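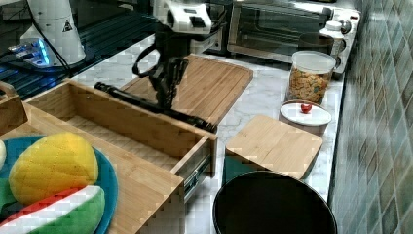 A wooden drawer, open on the counter.

Indira Mathew had chained herself to plenty of things in her time, but never before to a sawmill gate in Demerdale with a thermos of her mother's soup between her knees (lentil, and still lovely at four in the morning!). Beside her Leandro was humming, as he always did when he was frightened.

"Did you bring the key?" he asked.

She thought of the kitchen, and the drawer, and the key lying in it among the teaspoons.

"Well," she said, and patted his hand, "we did tell them we'd stay."

Down the valley the first of the Kondach trucks changed gears, its headlights colouring the old cedars gold, and Leandro began humming a little louder.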